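Trorkska two-arm kit, my notes after the trial

9 November 2024

I wrote in October that I was waiting for the Trorkska kit, and several readers asked me if it is worth the money. I have used it now for 36 evenings, so I can give an answer, at least for my kind of use.

My kit came from the Flasenov shop in Pastthorpe. I paid 505 for the trial, with two arms, the rail, the cables and the Moura software. The delivery was 160 more, and I was not happy with this, but the box is very heavy and everything inside was packed well.

Assembly took me one long evening. The manual is clear in the mechanical part and poor in the software part. In Moura you must calibrate each arm separately, and if you skip the second arm the program does not warn you. I lost some 180 minutes on this mistake.

For testing I chose table work with dishes and chopsticks. I wanted a task with big flat things and also very thin things, so that I could compare how the grippers behave. 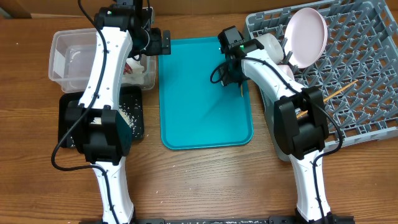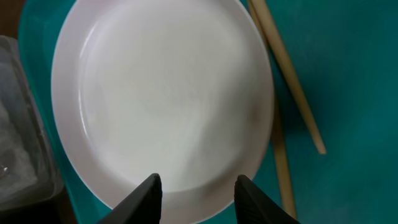 The teal tray during the dish test: empty between the two arms in the first picture, with the plate on it and chopsticks beside it in the second.

What I like is the view from the gripper. When I check my position before closing the fingers, this small camera helps me much more than the one on top. The arms also have a good reach for my table.

What I like less are the cables. They hang in loops, and I would like to have clips for them in the box. Rice is also a problem for me, because the grains go everywhere and I must clean the rail with a brush.

I asked Flasenov about softer finger tips. They answered the next day that a set is planned, without a price. If you have already tried tips from another maker on this kit, please write to me in the comments which size you bought.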